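Nawal Gaber
Somebody sent me the Chraibi small-things method again, so I guess I'm doing a thread. Small things meaning key rings, hair bands, spare loops, the stuff that lives in a bowl by the door.

I've read the whole guide. I've tried most of it. I have doubts.

1/ The claim: dump the bowl out on a clear surface, pick up one thing at a time, decide, put it somewhere. Do this every month and you will "never lose a key again." The post with that line has 445 replies and an awful lot of them are people saying they lost a key.

2/ I don't object to dumping out the bowl. I object to "decide." Decide what? A key ring with no key on it is not a decision. It's a loop of metal that might be useful in October.

3/ Then there's the surface. The guide wants a plain white towel. Mine is a printed cloth with gray ferns and little orange-peach blossoms, and I was told very firmly that a print would hide everything.

4/ I don't buy it. Silver on pale gray leaves, sure, you have to look twice. Brown on it you can find from the doorway. Color matters more than whether there's a fern.

5/ Also people got upset about the wallpaper. Beige with brown damask stripes. It's wallpaper. It isn't affecting how anyone sorts key rings. 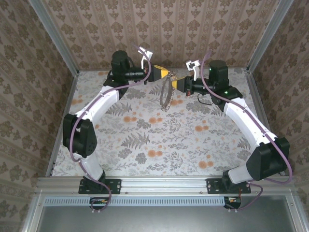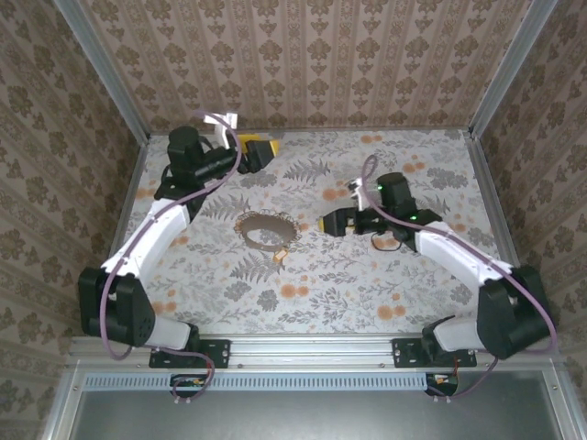

The brown one with the lacy edge. Headband or collar, I go back and forth.

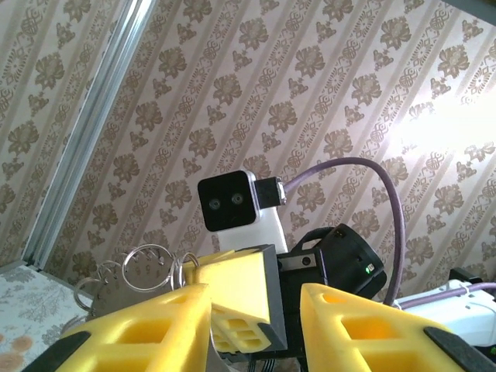 Key rings. Thin silver loops, some with little tags.
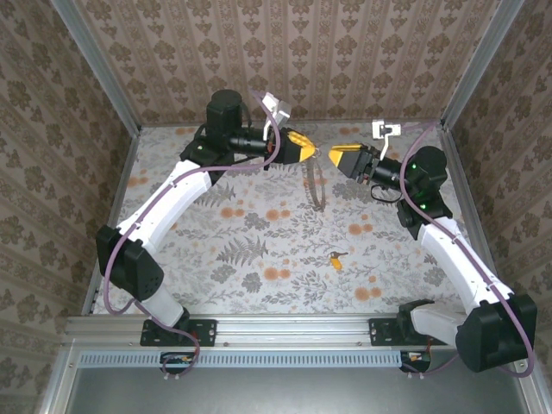

6/ Question I keep getting: how do you store spare key rings so they don't tangle?
Thread them onto one larger ring or a short piece of cord, smallest first, and hang that from a hook. Loose in a bowl, they will always link up.

7/ And you do not need a product for that. I bring this up because Gestberg sells a "ring tree" for it at $131. It has pegs. A nail also has the main feature of a peg.

8/ To be fair to Gestberg, my sister has the ring tree and it does look nice. It has a scarf on it.

9/ Tags. The Chraibi guide says tag every ring. I'm half on board. A tag that says SHED is great. A blank tag you were going to write on later is just one more small thing in the bowl, and I own a lot of those.

10/ If you do tag, use pencil on card, or a paint pen on plastic. Ballpoint on a plastic tag rubs off in a pocket. I have a key right now whose tag says "ba" and it could be back door, basement or Barbara.

11/ Soft things and metal things. The guide stores them together "by frequency of use." Please don't. Anything with looped or lacy edging will catch on a split ring, and then you're standing in the hall picking threads out with a fingernail while the bus goes by.

12/ Put the headbands flat in a drawer or over a hook of their own. Lace side up if there's anything under them. That's the entire system.

13/ Someone asked about Fodaten, the app where you photograph each item and it gives you a number. I lasted one evening. The free version holds 2,000 items, which sounds generous until you ask yourself why you'd want to look up a key ring on your phone in order to go find a key ring.

14/ Two people wrote to say it works great for them. They both have garages. Maybe it's a garage thing. I'd believe that.

15/ The Halitz tins are okay. Shallow, hinged lid, stay shut in a bag. I've got 2 and would not buy a third. They're sold as stackable, and they are if you never plan to open the bottom one.

16/ What I'd keep from the method: the dumping out. Seeing everything spread flat does help, mostly with duplicates. You find the same cheap ring over and over and you stop accepting new ones at checkout.

17/ What I'd drop: every month. Who has the month? Do it when the bowl won't take another thing.

18/ And drop the "touch it once" rule. I touch things four or five times before I know what I think of them. The brown band has gone from the drawer to the cloth and back to the drawer. It's fine. It isn't costing me anything in there.

19/ A few replies already saying I "did it wrong." Could be. But if a method for key rings can be done wrong by an adult with a free afternoon, I'd want the guide to be shorter.

20/ Muting this for dinner. If you know which door "ba" is, my messages are open.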